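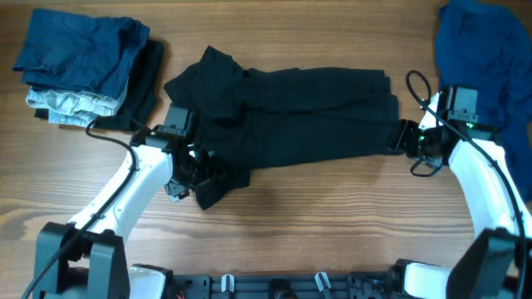 Figure 5. The two-arm folding station during the open day, with a dark garment on the table and a stack of folded clothing at the upper left.

4.2 The public demonstration at Wirnbridge

The open day took place in February in the ground-floor workshop at Wirnbridge. It was the first time the folding task had been run in front of people who had no part in the project. The earlier trials at Drovton were watched only by the operators, and the questions we had asked there were about the arms. At Wirnbridge we wanted to know what visitors thought the arms were doing, and whether that changed once they had watched for a while.

The station was set up as described in Section 3. Two arms with white forearm links and black grippers face a wooden table from one side, joined along the front by a rail (Figure 5). Visitors stood on the other three sides behind a low rope. We had planned a clear plastic screen as well, but it threw reflections from the windows and was taken away before the doors opened. The arms were run at the lower of the two speeds used at Drovton.

Garments came from the Tang set, which holds 200 items of everyday clothing bought second-hand. We left out anything with loose beads or long laces. Dark trousers were kept in, although they are a poor choice for a demonstration. On dark cloth the black grippers are hard to pick out, as the left one is in Figure 5, and several visitors asked whether the fingers had closed or were only resting on the fabric. Those standing at the short ends of the table asked this less often than those facing the arms. For later events we would place the rope so that most people watch from the ends.

A session lasted as long as one garment took, plus time for questions. There was no spoken commentary while the arms were moving. A member of the team stood by the stop button and answered questions between garments — this was harder to keep to than we expected, and in the busier part of the afternoon people simply talked over the work.

In all, 267 visitors filled in the short card before leaving. The card asked what the arms had found difficult and what the visitor would have done differently by hand. We had expected most answers to be about speed. Many were, but a large share dealt with the order of the folds, and in particular with smoothing. People wrote that they would shake trousers out first, or hold them up by the waistband and let the legs drop. Neither movement is in the present set of actions, which begins with the garment already on the table.

The cards were typed up at Prondby and sorted by two readers working apart. Split into single remarks, they gave 1826 entries. Where the readers disagreed, the remark was put under both headings. Remarks on the building, the parking and the tea were set aside and are not counted here.

Children's answers were kept in. They were shorter, and more of them were about the cables — whether these could catch on the clothes, and why they were not inside the arms. The same point had come up at Drovton, where we had treated it as a matter for the operators. It is taken up again in Section 5.1.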